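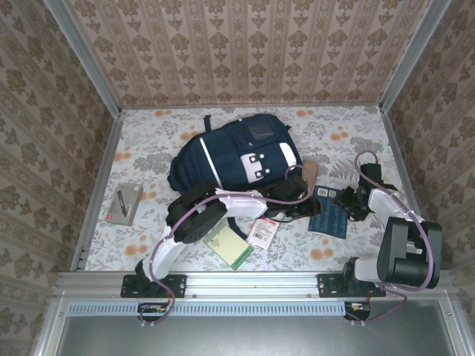 Housing and Land Use

Comdale Lodging Ordinance

Print this article | E-mail this article

The Comdale Lodging Ordinance is the set of town rules that governs how homes in Comdale, a lakeside resort town, may be rented to overnight visitors. It covers spare rooms, backyard cottages and whole houses, and it is best known for its cap of 200 permits – a number that has been argued over, fondly and not so fondly, ever since it was adopted.

Background

Comdale has taken in paying guests for as long as it has had a ferry landing. For many years the custom was a simple one: a family with a room to spare put a card in the front window, and a traveler coming up the hill from the boat knocked on the door. The older streets of the Pludis neighborhood, with their deep porches and side entrances, still show how many houses were built or altered with lodgers in mind.

Online booking changed the scale of things. Houses in Pludis and along Kusuma Road began to be bought purely for nightly rental, and longtime tenants found their leases were not being renewed. Neighbors brought the familiar worries about parking, trash and late music to town hall, while owners pointed out, fairly enough, that visitors kept the bakery and the hardware store open through the slow months.

Main provisions

The ordinance sorts rentals into 2 classes. A hosted stay is one in which the owner lives on the property and sleeps there while guests are present. An unhosted stay is everything else. Hosted stays are allowed in every residential district, up to three guest rooms to a house. Unhosted stays are allowed only in the Gridach district, the strip of former boatyards beside the landing, where hotels were already permitted.

Both classes count toward the cap. When a permit lapses it goes to the next household on the waiting list, and it does not pass to a buyer when the house is sold. Every listing must show its permit number, and every host must name a local contact who can answer a complaint by telephone at any hour.

Enforcement and reception

Complaints are handled by the town planning office, which sends a written warning before any fine. In the first year it issued 34 warnings, most of them for listings that left out the permit number. Supporters credit the rules with bringing year-round tenants back to Kusuma Road. Critics would like to see the waiting list move faster, and some hosts feel that the limit on rooms is hard on the big old houses of Pludis, which are costly to heat and to keep painted.

The town council reviews the cap each December, at a public meeting that tends to run long.

Filed under: Local Ordinances, Short-Term Rentals, Zoning

Contact the editors | Copyright, all rights reserved | Back to top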